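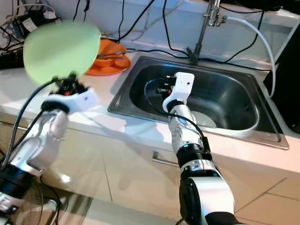 April 2022

Quick one, bus in a bit. Scored the second eleven friendly up at Keliden, book's a mess, pencil snapped twice. Cold. Proper November cold, two jumpers and still shivering.

We got 100 all out. Should of been 140. Same story as last year, flying at the start then nothing. 58 for 2 at drinks and I was already doing the sums, silly me. Then five gone before I'd sharpened the pencil. All caught, all having a swing at the slow bloke from the top end.

Ivan Fedoruk made 14 and looked the best of the lot. Plays so late. Then run out, not his call, he walked off without a word and sat in his car with the radio on till tea. Want him up at four next time. Will say so at selection, will be ignored.

Their opener is far too good for this level. Dropped him on nought, at slip. Wont write down who. They got home with overs to spare, didn't note how many, must ask their scorer for her sheet as mine doesn't add up by one. A leg bye I think.

Tea good. Egg, cheese, that lemon cake again.

To do: new pencils, ring Daver re the nets, wash whites, find out if the Kolard game is home or away becuase the card says both. Knee sore from the boundary bench. Bus.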